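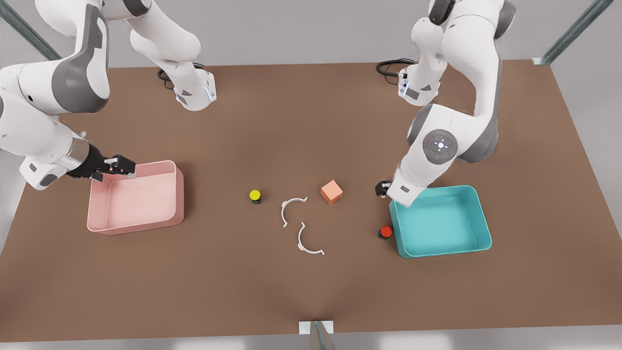 Two-arm planner stops when both wrists go to the middle

meltov_dev
Hello all. I work on the sorting task in simulation, two arms, one bin for each. When both arms want something between the bins, the planner gives up after 200 ms. With one arm parked it is fine. Is it my collision margin?

Tahira Janjua
How big is the margin? We had 4 cm in Nesier and the middle was simply closed for the second arm. Try 2.

hikdale77
I don't agree. A smaller margin only hides it. Plan both arms as one group and give it more time.

meltov_dev
One group was my first try – much slower. With 2 cm it now finds a path in most runs, thank you. Next trouble is the clip halves. From the wrist view my segmentation often joins them into one object, and the grasp point lands in the gap.

Gwion Howells
Do you use the convex hull for the mask? For a C shape the center of the hull is not on the part. Take the grasp from the flange at the end.
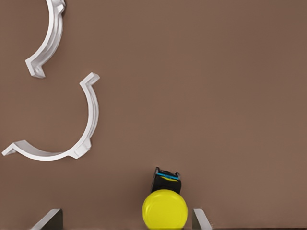

Re: grasp point on curved parts

hikdale77
The flange is thin, I would take the middle of the arc. And please fix the seed before you compare, 100 runs each.

meltov_dev
I will try both in February.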